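Is There Really a Face on Mars?

Maybe you have heard that somebody built a giant stone face on Mars. It sounds great. But before you believe a story like that, ask what the proof is.

The story started in 1976. A spacecraft called Viking 1 was circling Mars and taking pictures of the ground. One picture showed a hill with what looked like two eyes, a nose and a mouth. Some people said Martians must have carved it. Did they have any other proof? No. They had a blurry picture and a lot of excitement.

Look again at how the picture was made. The Sun was low, so the hill threw long shadows. A shadow can make a plain dent look like an eye. Years later, other spacecraft took much sharper pictures of the same hill. The face was gone. It was a big lump of rock, worn down over a very long time.
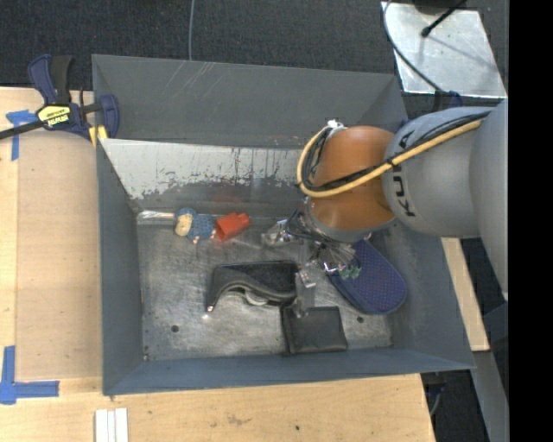

A KUKA arm reaching into a metal bin.

So why did so many people see a face? Your brain is very good at finding faces, even in clouds, burned toast and the front ends of cars. Scientists have a long word for this: pareidolia (say "parr-eye-DOH-lee-uh").

Huiling Guo's class in Barville tried it in September with a lump of clay and a flashlight. Held low, the light made a grumpy old man. Held straight above, it made a lump of clay.

Try it yourself in a dark room. Then the next time a video promises you a city on the Moon, ask where the light was coming from.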